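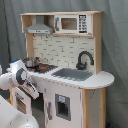

7. When the arm stops on contact (fault 535)

Wed 10 January
By the Porkwood bench team

Sooner or later you're going to see fault 535 on the pendant, and the first time it happens you'll probably jump. I did! The arm quits mid-reach, the brakes clunk, and you're left with a gripper parked somewhere awkward over the play kitchen. In plain words, the controller felt more push-back than it expected and locked the joints. Section 6 covers dropped connections, so go there if the pendant screen is blank.

I learned most of this the hard way back in July, when I cleared a 535 without looking and hit Resume. The gripper was hooked behind the faucet. It pulled, the whole kitchen came along with it, and I spent the afternoon gluing a wooden upright and feeling silly. So please read through once before you touch anything.

CAUTION: Don't press Resume after a 535. Resume picks up the old path right where it left off, and whatever the arm was pushing on is still there.

Clearing the stop

1. Press the red emergency stop, even though the arm is already still. A contact stop holds the joints but leaves the drives powered, and I don't put my hands near it like that.

2. Walk around and look at the gripper from both sides. You want to know what the fingers are touching: the countertop edge, the pot, the faucet, or the oven door handle. The pendant view won't tell you.

3. If there's something between the fingers, support it with one hand. The fingers can relax when power goes off and a metal pot makes a real racket (ask me how I know).

4. Twist the emergency stop to release it, then hold the Free Drive button for 7 seconds until the tone changes. Let go early and you get to start over.

5. Guide the arm back the way it came in. Up and away is usually right over the stovetop. At the faucet it often isn't, because the spout curves forward over the sink and you can lift straight into it. Back out sideways first.

6. Stop when you have at least 126 mm of open air below the fingertips. I cut a piece of scrap wood to that length and keep it by the pendant.

7. On the pendant choose Faults, then Acknowledge, then Go Home at slow speed. Keep a thumb on the stop the whole way.

Note: If Free Drive feels heavy or drifts to one side, quit right there. The payload setting is probably wrong for your gripper. Fix it under Tool Setup and start again from step 1.

Check the kitchen before you run again

A contact stop can shift the kitchen a little, and a little is plenty. Push the base back to your floor marks, then open and close the oven door by hand. If it hangs open even slightly, the arm's saved path for the door won't match, and you'll be back here reading step 1. Move the pot to its start spot too. Then run the touch-off routine from section 4, stovetop first and sink last.

CAUTION: If you're running a second arm on the same kitchen, stop that one as well before you reach in. The two controllers don't share a fault signal unless you've wired the Erko link box, and plenty of folks haven't.

The sink side is where I get the most repeats, so I slow down to quarter speed for any move that ends near the faucet. 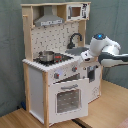

A reader at the Flerkudthorpe lab wrote in to say that quarter speed didn't cure it for them, and that they kept getting 535 at the sink until they moved the approach point farther out and brought the wrist in level. They also asked whether raising the contact limit would do the same job.

Love the level wrist idea, and I've switched to it myself. But please leave the contact limit alone! Raising it does make the fault show up less, sure. It also means the arm shoves harder before it gives up, and the next thing to give might be the faucet or your fingers.

If it keeps happening

Try the same move 4 times with the kitchen slid well out of reach. If you still get a 535 in open air, the trouble is in the arm: look for a cable pulled tight at the elbow, then a loose wrist flange. If the open-air runs are clean, re-teach the approach point and save it under a new name so the old one is still there to compare.

Write down the joint number shown next to the fault. Support will want it.

Related
Section 4: Touch-off routine
Section 6: Dropped connections
Wiring the Erko link box
Arumugam gripper fingers: fitting and payload settings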